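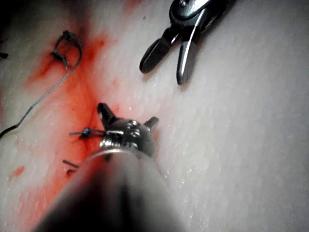
Every spring some vendor shows up at our terminal with a tablet and a promise. This year it was Nunora, which sells a scheduling product that guesses how long each driver will sit at each dock and then builds the week's shifts from the guesses. The sales deck said we could cut paid waiting time by up to 30 percent. I asked where the number came from. I was told it came from "similar operators," and the next slide came up.

I run dispatch for a regional carrier with 107 drivers. I have no grudge against software. We moved off paper logs years ago and I wouldn't go back. But I have watched enough of these rollouts to be wary of any tool that treats waiting as a forecasting problem.

Waiting is mostly a customer problem. A grocery warehouse books 6 trucks into a window meant for two, and everyone sits. The software can learn that the warehouse is slow. Fine. My drivers learned that the first week. What the software then does is shorten the rest of the shift to make the plan balance, so a driver who used to get a full day now gets a day with a hole in it. On the report, that shows up as savings.

We tried something similar with Byun, an older system that ranked drivers by on-time departures. The rankings looked great by March. Then one of our clerks noticed that drivers were marking themselves departed while still in line at the gate. They weren't bad people. They had been given a score and they took care of the score. It took us months to get departure times we could bill from again.

Defenders say the newer tools are different, that they pull from the truck itself and can't be fooled. Maybe. The truck knows it is parked. It doesn't know whether the driver is asleep, arguing with a receiver, or restacking a pallet that someone else loaded wrong. Those are three different kinds of time, and under our pay rules only two of them are work.

If Nunora wants my vote, it can run next to our current schedule for a full season, with no one's hours touched, and show me both sets of numbers. I made that offer in the meeting. They said they would check with their product team. I would also like to see detention fees go on a customer's invoice the same week they're earned, and for that we need a phone and a manager willing to use it.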